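Bevor ihr die erste Aufgabe aufnehmt, müssen die Greifer kalibriert sein, sonst könnt ihr den ganzen Samstag wegwerfen (ist uns in der Robotik-AG im September genau so passiert!). Ich schreib mal auf, wie wir es inzwischen machen.

Zuerst Totent starten und ein neues Projekt anlegen. Unseres heißt Mosstead, bitte nicht überschreiben. Dann beide Greifer in die Hand nehmen, locker knapp über der Tischkante halten, Backen nach vorn. Die Würfel mit den Markern müssen frei bleiben — also keine Finger davor und keine weiten Ärmel.

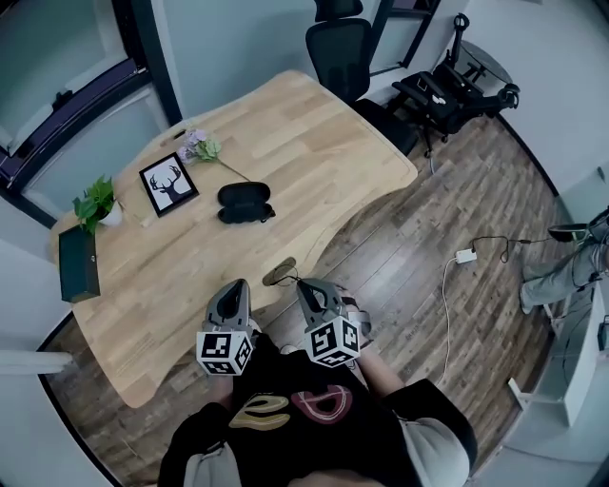 Startposition am Schreibtisch: beide Greifer vorn an der Kante, Brillenetui, Hirschbild und Blütenzweig liegen bereit.

Jetzt auf Aufnahme drücken und 2 Sekunden stillhalten. Danach jeden Greifer langsam drehen, bis das Programm alle Würfelseiten einmal gesehen hat. Wirklich langsam! Enikő Antal hat bei uns die ruhigste Hand, ich brauche meistens zwei Anläufe.

Wenn die Anzeige grün wird, kommt die eigentliche Aufgabe, zum Beispiel das Etui zuklappen oder den Zweig neben den Rahmen legen. Wir machen 12 Durchgänge pro Aufgabe und legen die Sachen jedes Mal ein bisschen anders hin.

Falls Fehler 313 auftaucht: Marker verloren. Greifer zurück in die Startposition und den Durchgang neu anfangen. Die fertigen Dateien kommen in den Ordner Haldane, Holger Nyberg schaut sie dann durch.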